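Slipper collection opens at Ogunleye hall

October 2024

The indoor shoe shelf at the Ogunleye community hall is open again, and visitors can now borrow a pair of slides when they leave their outdoor shoes at the entrance. The shelf was closed during the summer while the floor in the main room was repaired.

Laroseo, the neighbourhood group which runs the hall, has received 180 pairs from local households. Most are foam slides, because they are light and can be wiped with a cloth. The group asked for plain colours, so that pairs can be matched easily after a busy evening. 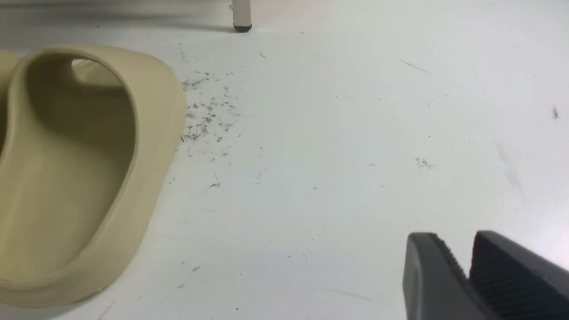 A beige slide at the hall.

The new rule is simple. Outdoor shoes stay on the rack by the door, and everybody walks in slides or in socks. Small children may keep their own indoor shoes if the soles are clean. Borrowed pairs go into the blue box on the way out, and they are washed on Monday before they return to the shelf.

Sweeping is also part of the plan. Each group that books the room is asked to sweep before it leaves, with special care near the legs of chairs and tables, where lint and hair like to collect. Brushes and a dustpan hang in the corridor.

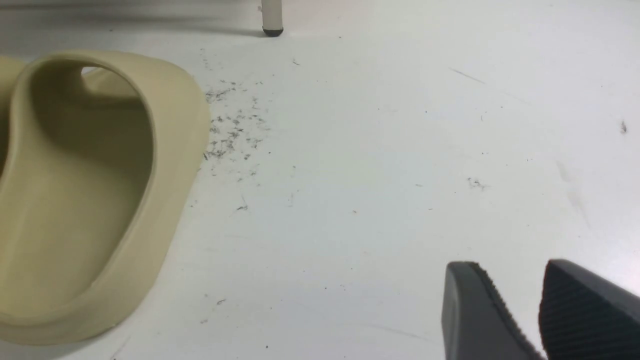

Lawal Adeleke would prefer that the sweeping is done at the start of each booking as well, and told the group that dust sticks to foam soles and then travels through the whole building. Laroseo has promised to discuss this with the evening classes.

Sizes above 44 are still missing. Clean pairs can be left at the Dokero shop until the end of the month, in a closed bag with the size written on it.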